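The Small Bin Deserves Better

By Nadiia Chornovol

When our office in Baltport moved to the new floor, the first argument was about trash. I expected that we would argue about windows, or about who sits near the kitchen. But in the first month there were 36 messages in the common channel about bins, and I wrote several of them, so I can't pretend I was above it.

The plan was to remove all the small wastebaskets and leave only the large pedal bins, one for each area. The company that manages the building, Curna, sent us a page which explained that people who must stand up to throw something away will throw away less. I read this page twice. I agree with the wish behind it, and I still think the plan is wrong. 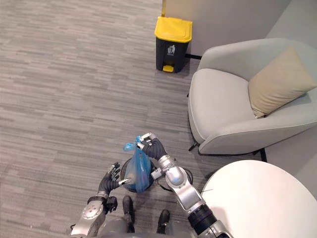 I grew up in a home where the small bin was emptied every evening, full or not. My grandmother did it after the dishes and before the radio news. She put a new bag, folded the edge over the rim and pressed it down with her palm. It took her one minute. From this I learned that trash is a part of the day, like washing a cup, and it should not be hidden in a corner until somebody complains about the smell.

The large bin teaches the opposite. It has a lid and a pedal, it closes over what you gave it, and you are free to forget. I have watched a colleague press down a full bag with a pizza box so that it would hold until the next morning. He is a polite man. He would never do this with a basket next to his own chair, where everyone can see what is inside and whose it is.

There is also the question of where a person is sitting. In the lounge area we have soft chairs and a low table, and people eat tangerines there in October already. With a basket near the chair, the peel goes into the basket. Without it, the peel lies on the table, on a napkin, and waits for a good person. 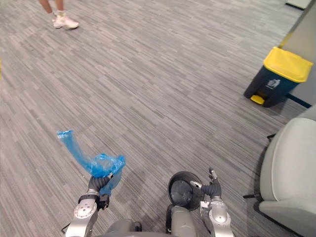 The strongest argument against small baskets is the bags. Each basket needs its own, and if we change them daily we throw away a lot of plastic which is almost empty. I take this seriously. We have 19 baskets, and a roll disappears quickly. But a bag doesn't have to be thrown away because the day has ended. The thin blue kind, even when it is crumpled in the hand with a long twisted tail, can be shaken out, smoothed and put back if it held only paper. When there was food in it, then yes, it must go. For paper I would use no bag at all.

My friends at Drunis, two streets from us, made the big change last year and kept only the large bins. They are content, they say. I visited them and saw paper cups on the window sill, standing in a row, each with a dry tea bag inside. I did not mention it, but I thought about my grandmother.

So I ask for a modest thing. Keep the pedal bins for food and for everything that smells, because a lid is useful there. Leave a small basket wherever people sit longer than 16 minutes, and let the people who sit there empty it themselves before they go home. It is not heavy work. I will gladly take the one in the lounge.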